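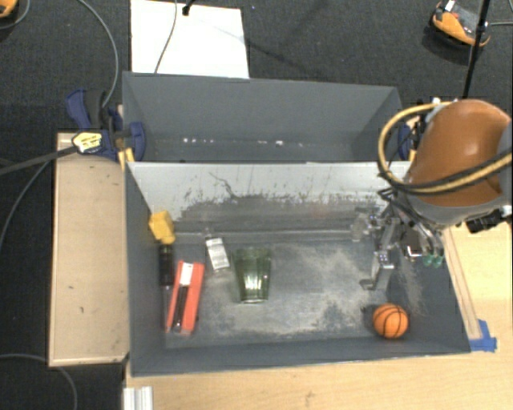
Borrowed Structure in Three Fantasy Novels
Project report by Lemlem Negash and Tekle Jemal

1. Aim
The project measured how far the Ambaye trilogy repeats plot elements from older quest fantasy. Reviewers often call the books derivative, but few say which parts they mean.

2. Method
We drew up a list of 34 stock elements, such as the hidden heir, the broken sword and the mentor who dies before the midpoint. Both of us read all three novels and marked each chapter separately. There are 56 chapters. Where our marks differed, we reread the chapter and agreed a result.

3. Results
We recorded 169 occurrences. Of the 34 elements, 27 appeared at least once. The first volume, Nerkov, had the most, mainly in the journey to the river fort. Enda had fewer, as most of it takes place in one city. Fasine returned to the earlier pattern in its last chapters.

4. Discussion
A count does not show whether an element is used well. The mentor's death in Nerkov scores the same as the prophecy in Fasine, although the first changes the plot and the second is dropped after two pages. Dialogue and style were not scored. Tekle marked more generously than Lemlem in the early chapters, and those marks were checked again in March.

The full chapter table is in Appendix B.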